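Part-time kitchen and garden assistant, Czarnecka House

Czarnecka is a small guest house and cooking school in the hills, with 11 rooms, one long kitchen and a vegetable garden which is bigger than we planned. We are looking for one person to join us from September. The work is half in the kitchen and half outside, so please read the whole page before you write to us.

Who we are

The house was opened by Kazimiera Śliwiński, who still teaches the bread course and the soup course. Damian Witkowska takes care of the guests, the bookings and the ordering. In the season we have also two cooks and a cleaner. We speak English in the kitchen, because the people who work here come from different countries, but you will hear Polish all day and you are welcome to learn it.

Our guests come for three or four nights. They cook in the morning, eat together at one o'clock, and in the afternoon they walk or sleep. We don't serve dinner, only a cold supper which the guests take by themselves from the pantry.

What you will do

In the morning you prepare the places for the course. This means you wash and cut vegetables, weigh flour, put out the boards and bowls, and help guests who are not sure with a knife. After the meal you wash up together with the others. The teacher washes up too.

In the garden you will pick what the kitchen needs, water the beds, turn the compost and look after the young plants. The garden has 724 square meters, with beans, beets, cabbage, dill, currants and a lot of zucchini in the wrong moments. There is a small greenhouse with a door that must be closed every evening.

You will also write down what we use in the pantry book. The book is on paper. Damian copies it into Nastent, our ordering program, and he needs handwriting that he can read.

What we ask from you

You don't need a diploma. We would like that you have worked in a kitchen, a bakery, a café or a farm for at least one season, and that you can show us some simple thing you cook well. You should be able to carry a sack of potatoes up the stairs and to be on your feet for most of a shift. A food hygiene certificate is good to have. If you don't have it, we pay for the course in your first month.

English must be good enough to explain a recipe to a guest. You can make mistakes, as we do also.

What we offer

The position is 24 hours a week, in five mornings and two afternoons. The pay is 1392 euros a month before tax, the same in the quiet months. You get lunch on every working day and vegetables to take home.

If you come from far away, there is a room over the old stable with its own shower and a small stove. The rent is taken from your pay only for the months when you live there, and we will tell you the amount before you sign anything. For travel costs at the beginning we give up to 600 euros, against receipts.

The contract is for one year. After three months we sit down together and talk about how it goes, and both sides can say no at this point. The house is closed for four weeks in winter and these weeks are paid.

How to get here

The bus from Rolbridge stops at the bottom of our road, and then it is a walk of twenty minutes uphill. A bicycle helps. A car is not necessary for the work.

How to apply

Write us a letter of one page, in English or in Polish. Tell us where you worked before, what you liked there and what you did not like, and when you could start. Please add the phone number of one person who worked with you. We don't need a photograph.

We answer every letter within two weeks. The people we would like to meet are invited for a trial day, which begins at 8:30 and finishes after the washing up. It is paid as a normal day. You will cook your simple dish for the team and spend one hour in the garden, so please bring shoes that can get dirty.

Letters go to Damian Witkowska at the address of the house, or through the contact form on this site. Please write "kitchen and garden" in the subject line.

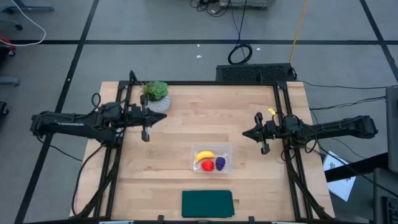
Other open positions at Czarnecka

At the moment there are none. For the summer season we will look for a second cleaner, and the notice will be on this page.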